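**Ticket 494 – Proof press: grey impression down left side of forme**
Status: open (I don't agree it was ever closed)
Press: flatbed proofing press, Camville workshop
Job: text pages, edition of 200, plus 15 for the binder, so 215 sheets per forme

**Entry 1**

The left-hand third of the page prints weak. Capitals hold, but the lower case goes grey and the commas are barely there. The right side is fine, arguably too heavy. The previous ticket was closed as "operator inking". I have inked this press for years and I don't believe it.

Suggested fix from the supplier's help line in Prarndale: add more packing. I added one sheet of tissue under the tympan. The left came up a little and the right began to punch through the back of the paper. Took it out again.
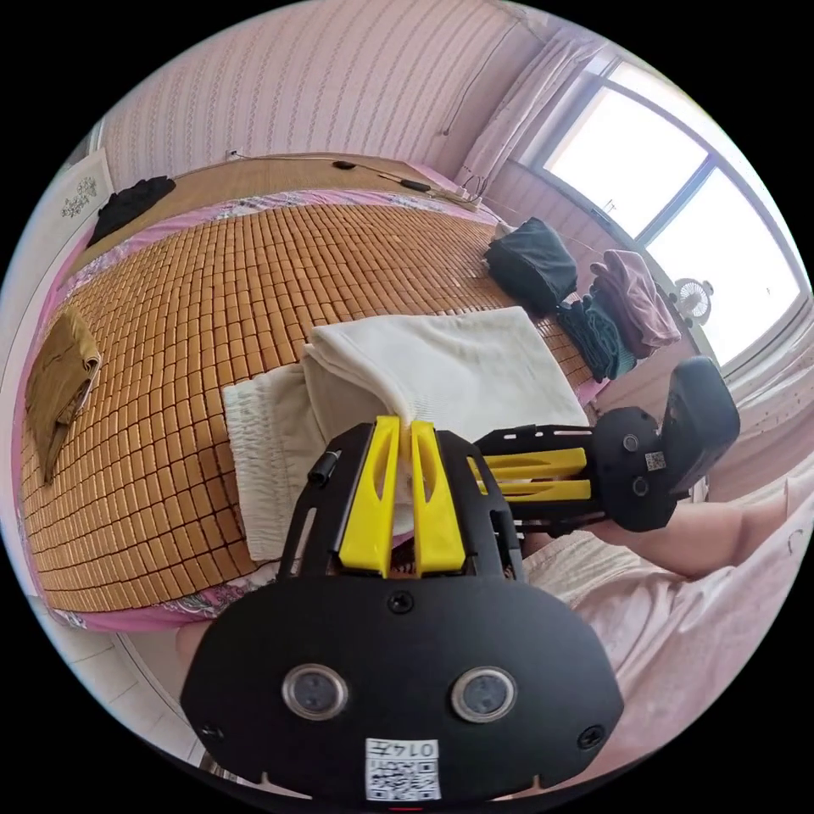 **Entry 2**

Was told next that the type must be worn. It's the Ruawai fount, bought second-hand, so I could see why they'd reach for that. Swapped the first four lines left for right and pulled again. The worn type, if it is worn, printed beautifully on the right. The good type went grey on the left.

Type ruled out. Please stop suggesting it.

**Entry 3 – Tuesday, 4.40 pm**

Checked roller height with the gauge. Stripe on the left is narrow, stripe on the right is nearly double. Lowered the left end by a quarter turn and pulled six.

- Sheets 1 to 3: better, commas present
- Sheet 4: back to grey
- Sheets 5 and 6: grey

So the adjustment works for three sheets and then doesn't. The reply to this was "rollers can take time to settle". Settle where? I marked the adjusting screw with a pencil line before pulling. By sheet six the line had moved.

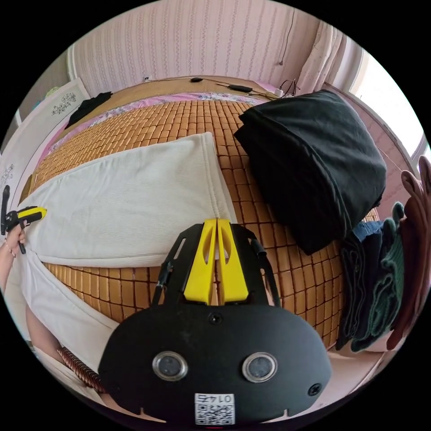 *Woven mat on the bed, with the gripper in front.*

**Entry 4**

Took the left roller bracket off. The locking nut goes on by hand all the way, with no bite at all. The thread on the stud is flattened for most of its length. The service sheet from the Stulthorpe overhaul says "all fixings checked and tightened", and I'd like to know how that one was tightened.

The same sheet gives 3,000 impressions before the next adjustment. We are nowhere near it.

Temporary measure: second nut run up against the first, thin card washer between them. Reset the height, drew a fresh pencil line and pulled twenty. The line stayed put and the grey is mostly gone. There is still a faint weakness in the bottom two lines, left corner only, and I am not prepared to call that "within tolerance" on a book people are paying for.

**Outstanding**

- [ ] Replacement stud and nut, correct thread. Please measure the old one, don't go by the parts list
- [ ] Check the right-hand bracket for the same damage
- [ ] Bottom left corner: look at the bed bearers before anyone mentions packing again
- [ ] Reprint of the first forme, if the bad sheets can't be matched

Do not close this on the strength of the card washer.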